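Grirkham Press Freedom Desk
Progress report to the Gruvance Fund, second period

You asked for candor this time, so we start with the visas. We applied for five on behalf of reporters who can no longer work at home under the emergency decrees. Two came through. The other three are "under active review," a phrase the consulate has now used in 17 letters, with great consistency.

The detention log is in better shape. Ximeng Shen has checked 36 cases against court notices and family statements, and the ministry has disputed only one of them -- it objected to our spelling of the judge's name. We fixed the spelling. The reporter is still in jail.

Radio is behind. Sondosent, which carries our evening bulletin across the border, lost its transmitter lease in February, and the new landlord has strong views about antennas. Kang is negotiating.

Spending is under budget, mostly because you can't pay for visas that don't exist. We would like to move the unspent travel money to legal fees.

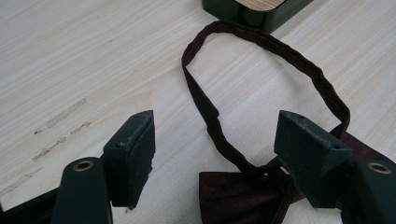
Legal fees, as you will have guessed, are over. The revised budget sheet comes with the next report, and we need your yes or no on the transfer before then.

Recent items
Detention log: how we check a case
Evening bulletin schedule
First period report to Gruvance

Contact | Copyright Grirkham Press Freedom Desk | Back to top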